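4 桌面场景的布置与采集规范

本章适用于使用 Pesteck 手持夹爪在会议桌、办公桌、实验台等大面积台面上进行的示教采集。厨房台面和货架的要求见第 5 章和第 6 章。夹爪的组装、镜头安装和首次标定见第 2 章，本章默认这些工作已经完成。

本章中“必须”表示强制要求，未满足时该批数据不予入库；“应”表示一般要求，有理由可以不执行，但要在场次记录里写明；“可以”表示允许。

4.1 人员

4.1.1 每场采集至少有 2 人到场，一人持夹爪，一人看护场地并填写场次记录。看护人在采集过程中不得同时操作另一只夹爪。

4.1.2 操作者必须完成 Testa 软件内的操作培训，并在本场地走过一遍空跑流程。在别的场地有经验的人员换到新场地，空跑流程不能免除。

4.1.3 操作者应摘下戒指、手表和宽松的手链，长发束起，袖口收紧。挂绳式工牌取下或塞进衣服内。

4.1.4 单次连续手持时间由操作者自己掌握，手腕或前臂有酸胀感时立即停下。看护人有权随时叫停，叫停不需要说明理由，也不计入操作者的废片统计。

4.2 场地检查

到达场地后先不要开机。由看护人按下列顺序检查，操作者跟随。

1. 沿台面走一圈，确认操作者要站立和移动的一侧通道净宽不小于 900 毫米。达不到时把椅子推入桌下或移走，移走的椅子在整场采集期间放在同一位置。

2. 查看地面线缆。横穿通道的线缆必须改道，无法改道的用压线槽盖住。靠近桌腿的线缆可以保留，但应贴着桌腿走线。

3. 查看台面的接缝。接缝两侧有高差时，在场次记录的“台面”一栏注明，任务路径应避开该处。

4. 查看窗户和灯具。窗帘的开合状态、开了哪几组灯，都要记入场次记录。一场采集之内不得改变。

5. 查看白板、墙面和台面上的文字。手写的人名、电话、会议内容、客户名称必须擦除或遮挡。固定在墙上的标识不能遮挡的，报现场负责人判断。

6. 查看玻璃、镜面和关闭的屏幕。操作者或看护人会在其中留下影像时，调整站位或加盖哑光布。

注意：鱼眼镜头的视野远大于操作者的直觉。人站在台面对侧或门口，即使操作者感觉“在侧面”，也常常已经入镜。看护人应站在操作者身后。

4.3 台面物品

4.3.1 物品分为三类：

任务物品：本场任务单上列出、需要夹取或移动的物品。

背景物品：留在台面上、任务中不触碰的物品，例如花瓶、背包、衣帽架、摆件。

禁放物品：不得出现在台面上的物品，见 4.3.4。

4.3.2 背景物品应保留场地原有的样子。请不要为了画面整齐把台面收拾得过于干净，训练需要的就是一般办公场所的杂乱程度。背景物品之间允许互相遮挡，但不得遮挡任务物品的起始位置。

4.3.3 任务物品靠近操作者一侧放置，背景物品放在远端。两类物品之间应留出夹爪张开时能够整体通过的空隙。高而窄的背景物品不宜放在抬升路径的正下方，花瓶尤其如此，带长枝条的花瓶要按枝条伸展的范围留空隙，不能只看瓶身。

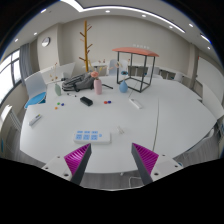
图 4-1 近端与远端的物品分布。花瓶和背包位于台面远端，彩色小球、黑色长圆盒和细长的笔类物品位于其前方。

4.3.4 下列物品必须移出台面：

装有液体的敞口容器；
刀片、剪刀、图钉和其他裸露的尖锐物；
药品；
证件、银行卡、钥匙、门禁卡；
他人的手机、电脑和纸质文件；
能够看清姓名或住址的快递包装。

背包和手提袋可以作为背景物品留下，但应拉上拉链，外侧不露出个人物品。包的主人在场时，先征得同意；主人不在场时，用本场地的备用道具包代替。

4.3.5 插线板。台面上允许有插线板，按以下要求处理：

1. 作为背景物品时，可以处于夹爪的视野内，路径不得从插孔正上方低位掠过。

2. 作为任务物品时，必须断开电源，并由看护人用验电笔确认。只推动外壳，不向插孔内插入夹爪指尖或任何物品。

3. 外壳开裂、插孔变形或有水渍的插线板一律移走，交场地方处理。

警告：软质指垫不具备绝缘认证。任何情况下都不得用夹爪接触带电部件。

4.3.6 小件物品。直径小于指垫宽度的物品（磁扣、小球、积木等）容易从指间滑出并滚落。放置时离台面边缘至少一个手掌的距离。弧形边缘的台面没有挡边，要特别留意。场内有幼儿或宠物的，不得使用磁扣。

4.3.7 物品摆好以后，由看护人拍一张全景照片，随场次记录上传。之后每换一次布局就重拍一张。照片用手机拍摄即可，不得包含人脸。

4.4 夹爪检查

每场开始前检查一次，中途更换指垫后再检查一次。

1. 目视检查两侧指垫。筋条应完整，无撕裂、无塌陷。有黏附的灰尘和纸屑时，用干布顺着筋条方向擦去，不要用酒精。

2. 目视检查安装板上的螺钉。用随机附带的扳手逐个轻拧，手感松动的按第 2 章规定的力矩重新紧固。不得用电动工具。

3. 张开夹爪，静置，观察两指是否对称。一侧明显低垂时，该夹爪停用，贴黄标送检。

4. 缓慢合拢至指尖接触，再缓慢张开，重复几次。行程中不应有卡顿或异响。

5. 核对机身标签上的编号与 Testa 中选定的设备编号。标签磨损无法辨认的，换一只夹爪，不要凭记忆填写。

6. 用无尘布清洁镜头。清洁后不得再用手指触碰镜头外圈。

7. 在 Testa 的预览窗口确认两根手指都在视野下部，并且大致左右对称。圆形画面四周的黑色区域属于正常现象，不需要调整，也不要在软件里裁掉。
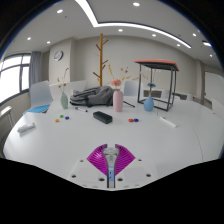
图 4-2 夹爪位于台面近端。机身居中，两指向左右张开，正前方为黑色白板擦。

注意：预览画面中夹爪的位置与前一场相比有明显偏移时，说明镜头支架可能受过碰撞。此时即使各项检查都通过，也应重新标定。

4.5 采集步骤

4.5.1 开始

1. 操作者站到起始位置，双脚着地，不倚靠台面。起始位置可以用地面胶带标出。

2. 将夹爪举到台面边缘附近，镜头朝向台面，两指张开。

3. 看护人报出任务编号，操作者复述一遍。

4. 操作者按下录制键，听到提示音后保持静止 2 秒，再开始动作。这段静止画面供后处理对齐时间戳，缺失的片段会被自动退回。

4.5.2 动作

1. 以平稳的速度接近任务物品。到达物品上方之前，夹爪应完全张开到位，不要边接近边反复开合。

2. 从任务单规定的方向夹取。任务单没有规定时，由操作者选择顺手的方向，同一布局内允许变化。

3. 合拢时力度以物品不滑脱为准。指垫弯曲超过一半时说明力度过大。

4. 抬起后先竖直离开台面，再水平移动。推动类任务不适用本条。

5. 放下时等物品稳定接触台面再松开，不得在半空中丢放。

6. 松开后退回起始位置，保持静止，再按键结束。

4.5.3 动作过程中不得用另一只手扶正物品、固定台面或拨开障碍。确实需要用手时，先结束录制，处理完再重新开始。

4.5.4 夹取失败时，操作者可以在同一片段内再次尝试，并在结束后标记“重试”。重试片段是有用的数据，不要删除。多次尝试仍不能夹起的，结束该片段，标记“未完成”，由看护人在备注里写明原因，例如物品太薄、表面太滑、方向不便。

4.5.5 不得为提高成功率改变物品的摆放方式。笔斜放时就按斜放来夹，不要事先摆正。

4.5.6 操作者沿台面移动时应侧步行走，视线不要一直盯着屏幕。看护人负责提醒身后的椅子和线缆。需要绕到台面另一侧时，先结束当前片段，放下夹爪再走。

4.5.7 低位视角。部分任务要求从低于台面的高度开始，例如从桌沿下方抬起夹爪再进入台面。操作时遵守下列规定：

1. 屈膝降低身体，不要弯腰。

2. 从桌沿外侧上抬，夹爪与桌沿保持间隙。安装板磕到桌沿时，立即结束录制并按 4.4 重新检查。

3. 桌腿附近不得横向摆动夹爪。

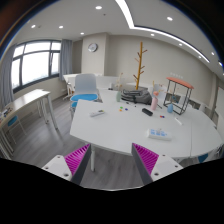
4. 抬升过程中镜头视野会从地面过渡到台面，曝光随之变化。在 Testa 中将曝光锁定设为“台面”，不要用自动模式。

5. 起身时先确认头顶和背后没有打开的柜门或移动过的椅子。

低位视角比平视费力，宜安排在一场的前半段。

4.6 布局更换

4.6.1 一种布局完成任务单规定的片段数以后才能更换。中途有物品掉落、碎裂或被移走的，视为新的布局，重新编号。

4.6.2 更换时只动任务单列出的物品，背景物品保持不动。整场结束后需要更换背景的，由现场负责人决定。

4.6.3 更换布局期间，夹爪应放在专用托架上。临时放在台面上也可以，但必须让指垫悬空，镜头不得朝下，并与台面边缘留出距离。

4.6.4 两名操作者轮换时，新操作者应重新完成 4.5.1 的全部步骤，包括复述任务编号。

4.7 旁人与隐私

4.7.1 采集开始前，在入口处张贴采集告示。告示使用现行模板第 17 版，旧版本没有撤回同意的联系方式，不得继续使用。

4.7.2 有未签署同意书的人员进入镜头范围时，操作者应立即结束录制，看护人在记录中标记“旁人入镜”。该片段必须在当天由看护人删除，不得等待后期打码。

4.7.3 不得录制场地内的谈话。Testa 默认关闭麦克风，检查时确认麦克风图标为灰色。

4.7.4 透过窗户能够看清街道行人面部或车辆号牌的，应拉上窗帘或改变操作方向。窗外过曝为一片白色时可以不作处理。

4.7.5 场地方要求停止采集的，必须立刻停止，已录制的片段保留在本机，等待项目协调人 Osvaldo Lombardi 与场地方确认后再决定是否上传。

4.8 异常处理

物品碎裂：结束录制。操作者退后，看护人戴手套清理。不得用夹爪夹取碎片。清理完毕后检查指垫，嵌有碎屑的指垫直接报废。

夹爪跌落：停用该夹爪，贴黄标。外观完好的也不能继续使用，须送回 Arwood 检修点标定。

提示音缺失：先检查音量，再检查存储空间。仍无提示音时重启设备，重启前的最后一个片段标记“待核”。

画面模糊或有光斑：清洁镜头后录一段测试片段。光斑仍在原位的，可能来自灯带或窗户，调整操作方向即可；光斑随夹爪移动的，按镜头划伤处理。

设备发热：放回托架，断开充电线，等外壳冷却到可以长时间握持再继续。不得用风扇直吹镜头，也不得放进冰箱。

人员受伤：先处理伤者，数据的事放在后面。当天内填写事故单，送安全负责人 Balthasar Sutter。轻微划伤和夹手同样要填。

4.9 结束与恢复

1. 在 Testa 中核对片段数与场次记录是否一致。不一致时先查明原因再离开，回到办公室以后通常已经无法还原。

2. 抽看首尾两个片段，确认画面完整、静止段存在。

3. 连接场地网络或自带热点上传。场地方不允许联网的，使用加密移动盘，并在交接单上签字。

4. 夹爪断电，指垫松开，装箱。不得在指垫受压的状态下存放。

5. 按全景照片把物品放回原处，移动过的椅子复位，撕掉地面胶带和入口告示。

6. 擦净台面上的指垫印痕。白色台面上残留的色痕用清水和软布即可，不要使用去污粉。

7. 请场地方人员查看一遍并在场次记录上签字。

4.10 场次记录的填写要求

场次记录由看护人现场填写，不接受事后补写。下列栏目不得留空：场地、操作者、看护人、夹爪编号、指垫批次、灯光与窗帘状态、台面、布局编号、各布局的片段范围、重试与未完成的备注、异常。

物品名称应写得让没有到过现场的人也能分清。同类物品用颜色或大小区别，如“红色磁扣”“黑色遥控器”，不要写“那个小的”。认不出用途的物品写外形，例如“白色长条形物品”，不要猜。

填写有误时划一道横线后改写并签名，不得涂黑或使用修正带。纸质记录由 Clositz 档案室保存，电子扫描件与数据放在同一目录。

4.11 与前一版的差异

本章于 4 月 26 日修订。插线板的规定由原来的附录移入 4.3.5，并增加了验电要求；低位视角单列为 4.5.7；重试片段由“可以删除”改为“不要删除”。

按前一版布置且已经入库的场次不需要重做。正在进行的任务单，从下一种布局开始执行本版。原定 12 月的规范复审照常进行，对本章有意见的，请写明条款编号，随场次记录一并提交。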